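Contents Previous chapter Next chapter Glossary Index

Chapter 2
Storage in the Small Shop

Every shop that sells goods must also keep goods. The customer sees the shelves and the counter, but the owner has to think also about the back room, the boxes under the table and the hooks on the wall. In this chapter we study how a small shop decides where to keep its stock, and how much this decision costs.

We begin with the word "stock." In this book, stock means all the goods which the shop owns and has not yet sold. A pen in the window is stock, and a pen in a closed box is stock also. Many students forget the first kind when they make their calculations, and so their total is too low.

2.1 Open and closed storage

Storage can be open or closed. In open storage, a worker can see or reach the goods without removing a lid or opening a door. Shelves, hooks and baskets belong to this group. In closed storage, such as drawers and sealed cartons, the goods are better protected, but each search takes longer.

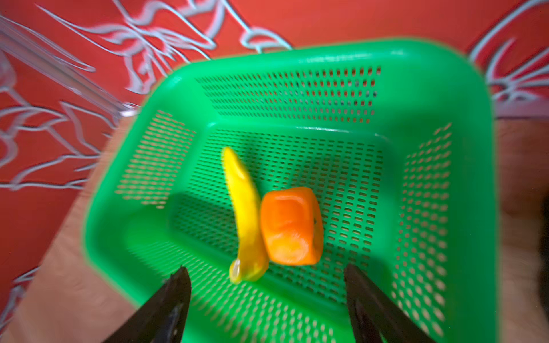 Fig. 2.1. Green plastic basket with slotted walls and floor.

The choice depends on how often an item is sold. Let us take the stationery shop Drendier, in the town of Travwood. In January the shop held 2394 items. Of these, 1000 were envelopes, which were sold every day, and 169 were calendars, for which the season was almost finished. The owner kept the envelopes in open storage near the counter and moved the calendars to a closed cabinet. The remaining items were divided according to their sales in the month before.

Please notice that the owner did not ask which item was the most expensive. Price is important for security, and we will return to it in the next chapter. For the daily work of the shop, frequency of sale is the better guide.

2.2 Using the height of a room

A shop pays rent for its floor, but it may use the walls without paying more. For this reason the storage plan should include the height of the room. Light goods can hang from a rail or stand on a high shelf. Heavy goods should stay low, where a worker can lift them safely. 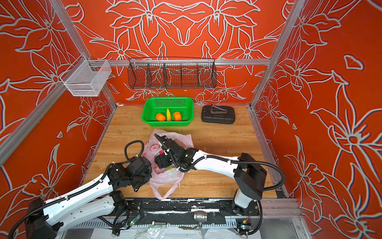 Why should a shop keep its most frequently sold goods between the knee and the shoulder?
A worker can take goods from this height without bending or climbing, so each sale needs less time and the risk of injury is smaller.

The second shop in our study, Quintana, sold kitchen goods and had a narrow back room. Its supplier, Brastilus, delivered in large cartons, which the workers placed on the floor until the passage was almost blocked. The exercises at the end of the chapter ask you to prepare a new plan for this room. Before you start them, read again the definition of stock in the introduction.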